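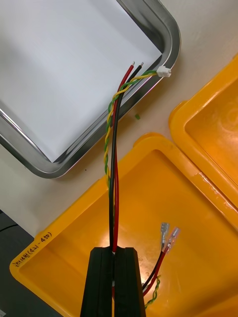 The Drawer of Loose Ends

Everyone has one, and mine is yellow. Inside the world of small electronics, a wire can be orphaned in a surprising number of ways, and most of them end in a bin

By Filipa Neves

The wire harness is the least loved part of anything that plugs in. People will admire a circuit board, which looks like a city from the air. They will admire a motor. I have met a man who kept a dead hard drive on his mantel. I have yet to meet anyone who framed a red wire and a black wire traveling in the company of a twisted green and yellow pair.

And yet I own a great many of them. They came out of a bread machine, two printers, a fish tank light and a thing my brother-in-law described as "probably a scale." I kept them all because a wire is obviously useful, and then I never used one, because the wire you have is never the wire you need. It is an inch short. It has the right plug on the wrong end. It is perfect, except for whatever its previous owner did to it with a pair of kitchen scissors.

So in March I took the whole tangle, in a grocery bag, to Wuvwood, a repair workshop in a former carpet showroom that still smells faintly of underlay. Wuvwood fixes lamps, radios and the sort of kitchen appliance that costs less to replace than to park outside the shop with. It also sorts wire, and it takes the sorting much more seriously than I was prepared for.

The system is simple, I was told, in the tone people use for systems that are going to take all afternoon. There is a shiny steel tray, the kind with a curled rim that you might expect to find in a dentist's office. There are yellow plastic bins. Whatever you are judging goes over the tray. Once it has been judged, it goes in a bin, and you are not to fish it out again because you feel sorry for it.

I felt sorry for nearly all of it.

What the sorters look at first is the ends. I had always thought of a cable as a long thing with some business at either side, but to a sorter the middle is packing material. Take a harness with two bare tips, red and black, and a small white connector on the green and yellow. It has two kinds of ending, and they tell you two kinds of things. Bare copper-colored strands, or silver ones, or a solid little prong, can go to a screw terminal, a solder joint or a lever clamp. You can decide later. A connector has already decided. It is waiting for its one true socket, and if that socket went to the dump with the fish tank light, it will wait a long time.

There are people who can name a connector on sight, by family and size, the way other people can do warblers. I'm not one of them. I can do "white," "other white" and "the one that hurts your thumbnail." The workshop keeps a chart on the wall from a supplier called Nekex, showing page after page of plastic housings at actual size, and the approved method is to hold yours up to the paper and squint. I did this for most of an hour. Everything I owned fell between two pictures.

Then there is color. I had gone through life believing red meant power and black meant ground, and this turns out to be the electrical version of believing that the customer is always right. It's a custom, widely followed in low-voltage gear, and it holds up nicely until you meet a factory that ran out of black that morning. The workshop's rule is to trust the color enough to form a suspicion and then get out the meter.

The green and yellow I had simply liked, in the way one likes a ribbon. Twisting two wires together is generally done for a reason, however. Signals that travel as a pair pick up less interference when the pair is wound, each wire spending an equal amount of its life on the noisy side. It is a lovely idea, and I have tried to apply it to my marriage. What it means in the workshop is that you do not untwist a pair to see what it's doing. I had untwisted five.

By four in the afternoon I had developed opinions. I had opinions about tape (never, it weeps glue). I had opinions about people who wind a cable around their elbow. I had a strong position on how much bare metal should show at a stripped end, formed after I took off too much, then too little, then the end. The workshop's favorite strippers are made by Tarigan, and their handles have been dipped so many times in replacement rubber that they look like candles. They work beautifully for everyone but me.

The wire that passes gets a paper tag and a second life. Some goes into lamps. Some goes to a school that builds model traffic lights. A good deal goes to Pristau, a puppet theater a few streets over, where it is used to make owls blink. I was shown a notebook in which every length leaving the building is written down, and the current volume had reached entry 400, a table-top fan. I asked what happened to the wire that fails. It gets weighed and sold for the metal, and the money buys more paper tags.

My grocery bag produced less than I had hoped. After the judging, what remained fit in one hand. I had contributed a decent length of lamp cord, a handful of short reds, and a ribbon cable from one of the printers that everybody agreed was very clean. The thing from the probable scale was passed around the bench twice and set aside for further thought.

I should say that I went home lighter, and that the drawer is now empty. It was empty for two days. Then the doorbell transformer gave out, and when the new one was up I stood in the hall with the old one in my hand, looking at its wires, which were in excellent condition and could not possibly be thrown away.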